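I spent most of yesterday afternoon in a kitchen that doesn't exist, and I'd happily go back. The team at Milletti has finally put out results from Irkow, their method for teaching a home robot to find its way around a kitchen it has never been in, and they let me click through the simulated rooms myself before I wrote anything (a dangerous thing to offer me, I had deadlines!).

First stop for me was the fridge, a big dark gray one with snapshots on the door and a smiley-face magnet.
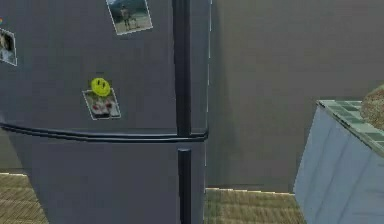 Roel Wuyts
Apr 15, 2023

So what's new? Most of the practice kitchens I've seen over the years are bare boxes with one cup in the middle. The Irkow people went for clutter on purpose. Their idea is that a robot trained on clean, empty surfaces gets thrown by the first family photo it meets, so they dress the rooms the way people dress theirs and then keep changing the dressing between runs. The robot's job is simple to say: go to the thing you were told to go to, stop at a sensible distance, and face it.

They built 120 kitchens this way and ran 628 trials in rooms held back from training. With the older setup, the one with plain rooms, the robot ended up in the wrong spot in 105 of them. With the cluttered rooms it was 20. I asked twice to make sure I'd heard that right.

I also asked to step back from the fridge, to get a feel for how much floor there is to cross. Quite a lot, as it happens, with a spiky potted plant over by the back wall and a couple of pictures hanging up. 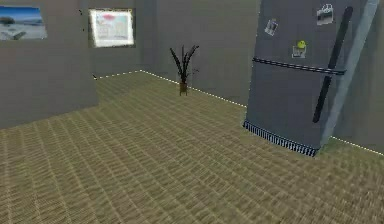 Robotics & Automation

The floor matters more than I would have guessed. That woven pattern goes on and on, and the lead engineer on the project told me a repeating texture is a real headache for a system that judges its own movement by sight. One patch looks just like the next. Their fix is to have the robot pick out a few things that stay put, then check its guess against them every few steps. If the guess and the view don't agree, it slows down and looks again. I love how ordinary that is. I do the same thing in parking garages.

Now for the part I'd keep an eye on. All of these numbers come from simulation, and the rendering is pretty rough when you get up close. The team says so plainly in the write-up. A test in a real kitchen is planned for July at the Kramer building in Liltonia, with the same scoring rules, and I've already asked if I can come along (no answer yet, I'll keep asking).

My last stop was the island, with its tiled top, a loaf of bread, a black pepper grinder and a green bottle standing among the other bits and pieces.
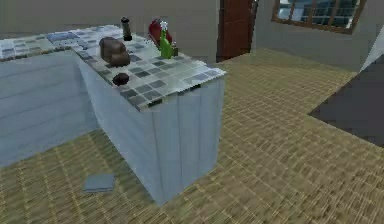

Next up: picking things off the counter

Finding the counter is one job and taking something from it is another, and Irkow only does the first so far. The follow-up will ask the robot to choose a viewing spot where the item it wants isn't hidden behind something taller. The small dark bottle or jar tucked partly behind the green bottle looks like a good candidate to me. They hope to share the rooms with other labs once the July test is done, and I'll post the link when I have it.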